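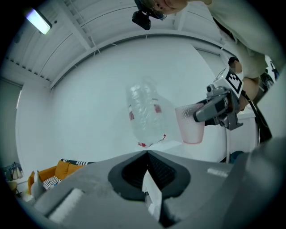

Data Card: Household Objects

Daltelham Tabletop Clearing Collection
September – prepared by Iona MacLeish

Summary

The Daltelham Tabletop Clearing Collection records people clearing used drinkware and food containers from a table. It is intended for the study of everyday tidying, with attention to lightweight items that dent, tip or slide when touched. The collection holds 267 recordings across nine object groups.

Objects

Drinkware is the largest group. It includes clear plastic water bottles, both full-shaped and crumpled, and plastic cups in frosted and solid finishes. Bottles keep their labels. A crushed bottle is entered under the same object name as an intact one, and its condition is given in a separate field.

Cups are listed by color and finish. The pale pink frosted cup is entered as "cup, pink, translucent" – the term "glass" is reserved for glassware and should not be used for plastic items of similar shape.

The remaining groups cover bowls, plates, cutlery, lidded tubs, cartons, napkins, trays and small packets.

Activities

Four activities are labeled:

- gather: items are brought together in one part of the table
- stack: items of like shape are nested or piled
- discard: items are placed in the waste or recycling bin
- return: items are set back on the shelf or tray

A recording may carry more than one label. Where a cup and a bottle are handled during the same recording, each receives its own entry.

Layout

Files are sorted by activity and then by object group. The folder "notes" contains the object list, the condition codes and a record of corrections.

Known limitations

Clear plastic is difficult to outline against a white surface, and the edges of bottles should be treated as approximate. Cartons are underrepresented. Liquid levels were not recorded.

Maintenance

Object names are maintained by Teun Dewulf and condition codes by Kirsty Baxter. Proposed changes should cite the recording number and the present entry. Requests for access are to be addressed to Devendra Vishwakarma at the Deritside office.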